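8/10/20, letter spelling, wrist camera

Spent most of the morning with Njål on the timing problem, and I think we are nearly at the bottom of it (famous last words, I know!). The pose estimator was stamping each result when it finished, so the planner believed every block was about 90 ms fresher than it was. Harmless when the arm is still, rather less so on the approach. I now carry the capture time all the way through and look up the arm pose for that moment. Tove kindly read the patch over her tea and found a sign error, bless her.

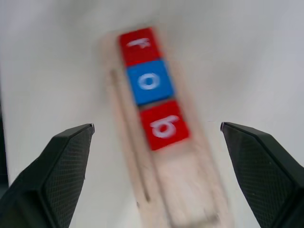
The letter reader is next on my list, and I would like it to stop being so sure of itself when the arm is moving. It gets one crop per block, turned to match the tray, and a smeared f lying on its side like the red one at the far end is a fair test of that. The b nearest the fingers ought to be easier. Plan: scale the confidence by wrist speed, and vote over 5 frames before the planner hears anything. Ragnheiður, please leave the threshold alone until I've tried it.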